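Subject: Re: [finishing] Gaps along the south wall after January
From: Vimala Venkataraman

Barolico list members,

Replying inline and trimming the rest.

> Our oak floor went down in October over a plywood subfloor. By
> January we had gaps between boards on the south side, the widest
> about the thickness of a dime. The installer wants to fill them
> now with a matching putty. Humidity in the house is whatever the
> furnace gives us. Should I let him?
> Bidau

Don't fill them in winter. Solid oak loses width as the air dries, and the boards will take that width back in summer. Putty packed into a seasonal gap gets squeezed out as a ridge, or it holds the boards apart and the movement goes somewhere else, usually toward the wall.

Before anyone decides on a repair, get three readings:

- relative humidity in the room, logged over 14 days, with the meter at floor level and away from the supply register
- moisture content of the boards, pin meter, set to the species correction for oak
- moisture content of the subfloor in the same spots, if you can get at it from the basement

My own house is 2365 square feet on forced air and sits at 15 percent in a cold spell with the humidifier off. With it on I hold 35 and the gaps close to a hairline. The boards lag the air by a couple of weeks, so a single reading taken the morning after you turn on a humidifier means very little.

The south side is worse because it gets direct sun and, in most houses, a heat run under the window. Check whether yours has one. A deflector on the register costs less than the putty.

Arumugam posted a spreadsheet for the Vuno loggers last year that converts the export to daily averages. It is still in the list files. Use the second tab; the first has the old calibration offset. 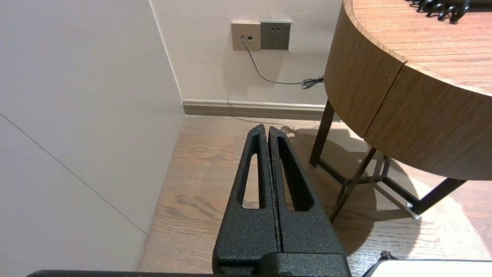 Is there any gap worth filling?

Gaps that stay open through a full humid season can be filled, with slivers of the same wood glued to one edge only.

If the gaps are still there in August, measure a run of over 100 inches across the boards and post the total along with the readings. A total is more useful than the widest single gap.

Vimala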